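# Using small woven baskets for tidying without making more mess

I've read a lot of basket advice, and most of it assumes that once you own the basket the tidying is done. I don't buy it. A basket is a place to put things you'd otherwise have to deal with, and if you aren't careful it turns into a drawer with the top missing. I still use them, a few of them, and what follows is how I go about it after getting it wrong for a long time in a small apartment in Kevville.

You'll need one surface that collects junk, one small basket, a cloth, and up to 60 minutes for the first go. Ignore anyone selling a kit. Dukley, the home store near me, had a bundle of matching baskets in July with tags and a chalk pen, and I can't see what the tags are for. If you can't tell what's in a small open basket by looking in it, there's too much in it.

## 1. Take everything off the table

Everything. Lamp, coasters, the stack of mail. Put it on the floor or on a bed where it's going to annoy you. Wipe the table down while it's bare.

People like to skip this and sort in place. Thu Đàm, who wrote to me after my last piece on shelves, swears by sorting in place and says clearing the table just moves the pile. She has a point about the pile. I tried her way twice and both times I stopped halfway with a neat left side and a terrible right side, so I'm sticking with the floor.

## 2. Decide what the basket is for before you touch it

Say it out loud in one short phrase. "Dog balls." "Chargers." "Things for the car." If the phrase has an "and" in it, think again. "Odds and ends" is how I ended up with a basket that held a dead flashlight, a jar of buttons and somebody's spare key for most of a year.

Small round toys are a good first job. Balls roll off shelves and get under the couch, and a basket with even a low side stops that. They also don't nest or tangle, so you can see right away if you've put in too many.
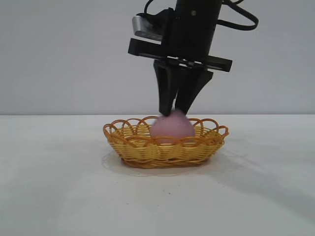
Size is where I disagree with nearly everybody. The usual advice is to buy one size up so you have room to grow. Room to grow means room for receipts. Buy the one that looks a little too small, put your things in it, and if something won't fit, ask whether you want that something on the table at all. A lot of the time I didn't.

## 3. Check the basket itself

Woven baskets vary a lot and the price doesn't tell you much. I paid 7 dollars for one at a flea market that has held up better than the Plikberg one I got as a present. Before you bring one home:

- Run a finger around the inside of the rim. Snags on you, snags on yarn.
- Set it on a flat counter and push down on one side. If it rocks in the store it'll rock at home.
- Smell it. I mean this. Some have a varnish smell that doesn't go away, whatever the seller says about airing it out.
- Turn it upside down and tap it. A little dust is fine. Bits of weave are not.

Liners I'm unsure about. They keep crumbs from getting into the weave, but then you have a liner to wash. For toys I leave it out. For anything with small parts, cut a piece of felt to fit and don't bother sewing it.

## 4. Put things in one at a time

Don't tip. Tipping is how the dead pens get back in. Pick up each thing, look at it, and set it in the basket. Heavy or hard things go first, soft things on top. With balls it hardly matters, but lower them in anyway if you have downstairs neighbors.

Stop when things reach the rim. You should be able to pick the basket up with one hand and walk it across the room. If something falls out on the way, take out two things and try again.

## 5. Give it a spot and leave it alone for a while

Put the basket where you were already dropping the stuff. I used to put mine where they looked good, on a high shelf, and the stuff kept landing on the table exactly as before. Viorica Bogdan, my neighbor, keeps hers on the floor right inside the door. I thought it looked sloppy, and then I copied it.

Don't fuss with it during the first week. Then go through it:

1. Take out anything that doesn't match your phrase.
2. Take out anything you haven't picked up.
3. If that's most of it, you chose the wrong phrase. Go back to step 2.

## What this won't fix

It won't fix paper. I've tried baskets for mail and they don't work for me; paper needs to stand up, or go in the recycling. It won't do much for other people in the house, either. You can put a basket out, but I've never gotten anyone to use one by explaining it.

And it won't work with ten of them. I've seen the photos of whole walls of baskets and I'd like to see the same walls in a year. Start with one. I currently have four, and the fourth is on probation (batteries, mostly, and a tape measure that keeps getting in there).

## Cleaning

Shake it out over the sink. Go over it with a dry brush, the kind you'd use on mushrooms, then a barely damp cloth if it needs one. Let it dry upside down, away from the radiator. Soaking is supposed to freshen up the weave. Mine came out crooked and stayed that way, so try it on one you don't like.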